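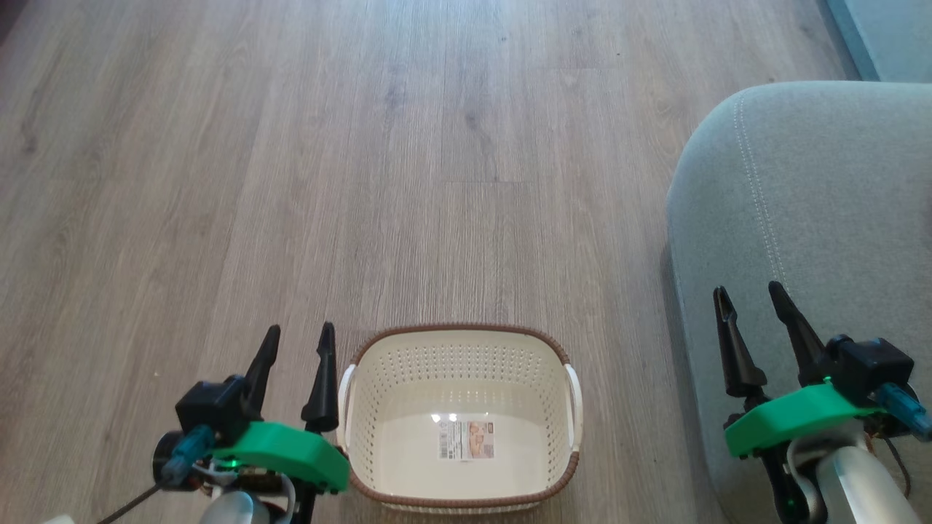 Visit report: Dorulix open day, Skesholm
November 14, 2023

Dorulix opened its furnished test apartment to visitors for the second year. The apartment is on the upper level of the Skesholm building and is used to assess household goods and small furniture under ordinary living conditions. I attended the second tour, which had 10 people in it. The tour lasted longer than planned and the storage presentation was shortened as a result.

Torunn Fagerlund led the group. She is responsible for the laundry and storage program, and most of the questions went to her.

Laundry baskets

The program compares perforated plastic baskets with woven and fabric types. Perforated walls let air reach the contents, and the hole pattern affects stiffness as well as airflow. A regular grid of small holes keeps more material in the wall than long slots do, so the side bows less when the basket is lifted full. The basket in the living room is of this kind: cream-white, rectangular, with a brown woven band around the rim and a curved white handle at each short end. The product label is still stuck to the inside bottom. Fagerlund's advice was to remove such labels before first use, as the adhesive is harder to clean off once it has picked up lint.

Handles on the short ends suit carrying in front of the body through a doorway. They are less suitable for carrying on the hip. Dorulix loads each basket in steps and records rim deflection at every step. The current series, named Ciken, began in April and covers 31 baskets. Results were not handed out.

Floor

The living room has a light wood-grain floor laid in long planks. Drag marks are assessed in low-angle daylight, and the balcony side of the room is preferred for this. Glare makes the inspection slower near the middle of the floor, and readings there are repeated later in the day.
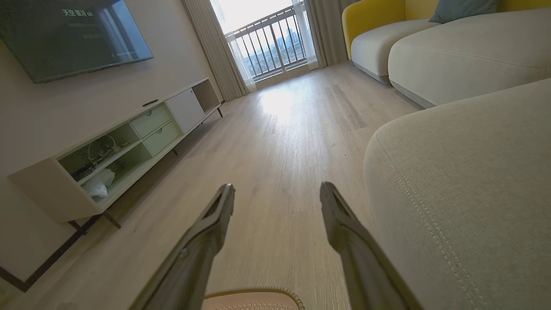 Media storage

The low white TV cabinet stands on thin dark metal legs, which leaves the floor beneath it open for cleaning. It combines an open compartment, two stacked pale-green drawers with recessed handle slots, and a flat white door panel. Recessed slots do not catch clothing or a passing basket, but they collect dust along the lower lip.

The open compartment holds white cables and small accessories on the upper shelf and a plastic bag on the lower one. Fagerlund considers cable storage the weak point of most units in this class. A shallow divided tray would fit the upper shelf, and one is being drafted at the Grønli workshop.

Practical notes

Shoes are removed at the entrance. Parking at Skesholm is limited to 2 hours. Questions about the Ciken series should be sent in writing.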